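Home > Tips > Workshop & Craft Room

Test Tube Racks: The Best Small-Stuff Storage You Never Asked For

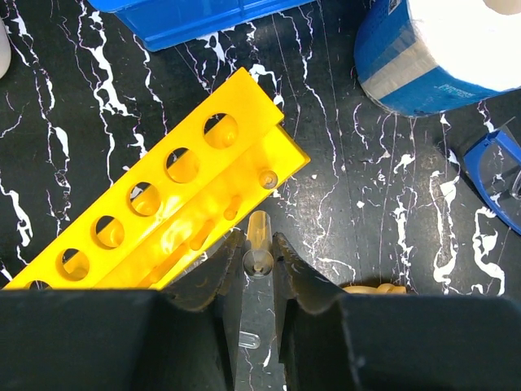 Yellow rack, black marbled top, paper towels within reach.

I came to test tubes the way most people come to them outside a lab, by buying a box of odds and ends at an estate sale and refusing to admit it was a mistake. That was in September. By the time the leaves were down I had seed, glitter, saffron, watch screws and one alarming amount of cumin standing upright on my workbench, and I was telling people about it at dinner.

What follows is everything I've learned, plus a few things my neighbor Tibor Vida learned first and won't let me forget.

Picking a rack

Plastic beats wire for home use. Wire racks look handsome and then rust wherever a drip sits. A plastic one goes in the sink, gets a squirt of dish soap and a once-over with an old toothbrush, and you're done. Bright yellow is no one's idea of a decorating choice, but you will never lose it on a dark counter.

A single row is easier to live with than a block. With a block, you knock over the front to get at the back. Set a single row slantwise on the bench and you can reach any hole from either side.

Check that the holes suit your tubes before you pay. I once ordered a rack from Skadden to go with tubes from Wedow, and every tube dropped straight through to the base and leaned there like a teenager waiting for a bus. If you're already stuck with a loose fit, a small rubber band around the tube just under the rim will hold it up. Two bands if you're filling it with anything heavy.

What goes in them

Seeds, first of all. Clear tubes let you see what you've got, which the paper packets never did. Let seed dry fully on a plate before you put it away, or you'll open a tube of fuzz in spring.

Beads and glitter do very well. I bought a bag of 3000 seed beads for a project we won't discuss, and they now live in tubes by color. Pouring from a narrow tube gives you a little pinch at a time. Pouring from the bag gives you beads in your socks until you die.

Paint mixes, if they're water-based and you cork them. Touch-up paint for the trim has kept in mine since last winter. Write the room on a strip of tape along the side, not on the cork. Corks migrate.

Spices are fine in new tubes only. Anything from a secondhand box is for hardware and crafts, however well you think you scrubbed it.

Filling without a mess

Stand the tube in the rack first, then fill. I know it feels quicker to hold it in your fingers. It is quicker, for the first one.

A funnel made from a sticky note works better than most of the funnels I own. Roll it with the gummed edge to the outside, press it shut, and throw it out afterward. Tap the tube with a pencil to settle the contents and leave a finger's width at the top for the cork.

Put a tray or a folded paper towel under the rack when you're working with anything fine. On a glossy black counter with white veins in it, salt disappears completely until you lean on it.

Cleaning tubes

Soak them in warm water with a spoonful of baking soda, tilted so no air gets trapped. A bottle brush for baby straws will fit most of them. Rinse twice and let them drain upside down on paper towel overnight. Drying them by hand is a hobby, and I have enough of those.

Plastic tubes will go cloudy if you scrub them with anything gritty. Keep them out of the dishwasher too. Mine came out of the bottom rack shaped like macaroni.

If you're cleaning with something stronger than soap, wear goggles. Tibor keeps a pair on the bench with his towels and puts them on to rinse vinegar, and I laughed at this right up until I looked down a tube while shaking it.

Keeping order

I run 17 tubes at the moment, which is nearly the right number. The rule I try to follow is that a tube gets emptied and washed before a new one comes out of the drawer. I follow it on Wednesday, when I do the bench, and ignore it the rest of the week.

Don't buy in bulk. Kapoor will cheerfully sell you a case of 1000 and the shipping is very reasonable, and that's how they get you.

Leftover corks make good feet for a cutting board that slides. Slice them thin, glue with Fodley contact cement, and give them a full day before you chop anything on it.

Next month: what to do with the other half of the estate sale box - mostly rubber stoppers, if anyone wants some.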